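Sikdale publishes plain-language good practice guide for robots that handle clothes

BRURNVILLE, December – Sikdale is very pleased to share its first good practice guide for small two-armed robots that handle garments, written with laundries, repair shops and teaching workshops in mind and free for anyone to use.
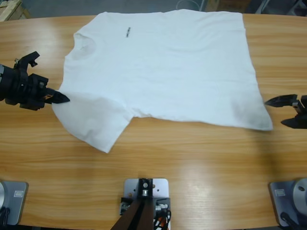 Who is the guide for?
Anyone who works beside a bench-top robot, whether they set it up, load it or simply share the room with it.

The guide grew out of many long and friendly conversations with our partners at Pevesero, and it comes in five short chapters. The first asks every site to name one person who may start the arms, and to keep a stop button within easy reach of whoever is loading.

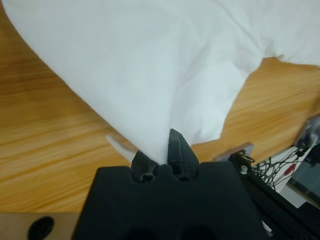
Later chapters deal with gripping force, slow speeds for new tasks, and the everyday business of keeping cables tidy and fixings tight. There is also a page on record keeping – a simple log sheet, filled in at the start of each shift, which we hope people will find kinder than the forms they are used to.

"We wanted something you could read over a cup of tea and put to use the same afternoon," said Mieke Verbruggen, who edited the guide. "If a sentence needed explaining, we went back and wrote it again."

Almost 1000 printed copies will go out to workshops this winter, with our warmest thanks to Ayantu Gebru for her patient reading of every draft.

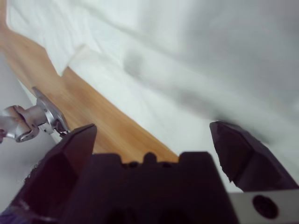

Comments and copies
Readers are warmly invited to send their thoughts to Vinzenz Schnyder at the Sikdale office in Brurnville. Large-print copies are available on request.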